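Warkbridge laundry service moves folding into customers' homes

WARKBRIDGE, Thu 10 January – Household services firm Distonura will start folding and putting away its customers' washing in their own bedrooms from February, under a new service called Sundedik.

Until now the company has collected washing at the door, laundered it at its Bae Street premises and returned it in a tied bag. Customers were left to sort and fold the contents themselves. In a survey the firm ran last spring, 57 of the 88 households that replied said the clean bag was still sitting unopened the following day, and many of them said they ended up dressing out of it for the rest of the week.

Sundedik is meant to deal with that last part of the job. A worker brings the clean washing inside, makes up a flat surface on the bed, folds each piece and puts it where the customer wants it. A visit for an ordinary household load is booked as a one-hour slot. Larger loads, including winter bedding, can be booked as a double slot.

The bed was chosen as the working surface after trials in homes across Warkbridge. Most of the flats visited had no table long enough for a fitted sheet, and kitchen benches were often in use. A made bed gives enough room to keep a folded pile on one side and work on the other, and it sits close to the wardrobe and drawers. Workers leave the customer's own bedspread in place and move pillows and cushions up against the wall. Customers who would prefer their washing not to go on the bedspread can ask for a clean cotton sheet to be laid over it first.

Dark and light items are handled separately. Whites are folded first and stacked, then dark garments are shaken out, held up by a shoulder or a corner to let the creases drop, and folded on the cleared part of the bed. Knitwear is always laid flat. Shirts can be folded or hung, and customers mark their preference on a card left inside the wardrobe door.

Distonura said the order of work was changed several times during the trials. Early on, workers began with socks and small items, which left little room for the sheets. Sheets and towels now come first, and small items are paired at the end and placed in a single drawer or basket.

The service also covers making the bed. Blankets are folded to the foot or spread out, as requested, and pillows are returned to where they were found unless the customer has asked for a change. Mattress turning is not included. Ironing remains a separate service at the Bae Street premises and must be booked before collection.

Sundedik will be offered 6 days a week, with no visits on Sundays. The first appointment each morning is at 7 and evening appointments will be added if there is enough demand. Bookings open this month for existing laundry customers and in February for everyone else. Households outside the Warkbridge delivery area can put their names on a waiting list.

Customers need to be home for the first visit, which includes a short walk through the bedroom and linen cupboard to note where things belong. After that, visits can go ahead with a spare key or door code if the customer agrees in writing. Pets should be kept in another room while washing is on the bed – cat hair on dark clothing was the most common complaint in the trial homes.

Anything found damaged, stained or missing a button is set aside on its own and noted on the visit slip. Minor mending can be arranged through the counter at Bae Street and is charged by the item. Items left in pockets are placed in a paper envelope and handed back with the slip.

The company's existing collection and return service continues unchanged, and there is no requirement for current customers to switch. Those who do can go back to bagged returns at any time by giving notice before their next collection.

Customers with questions about colour sorting, fragrance-free washing or children's bedding should speak with the counter staff when they book. Printed booking forms, including a large-print version, are available at the Bae Street premises during normal opening hours. 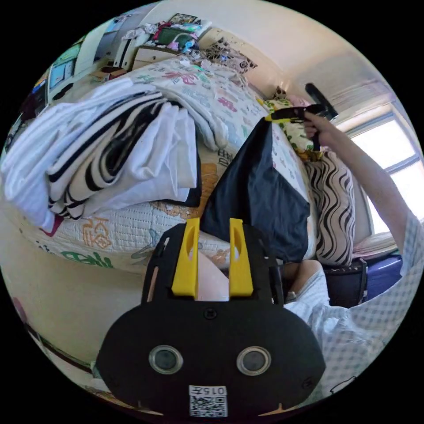 Media enquiries about Sundedik should be made to the Distonura office in Warkbridge. Interviews and visits to the Bae Street laundry can be arranged on weekday afternoons.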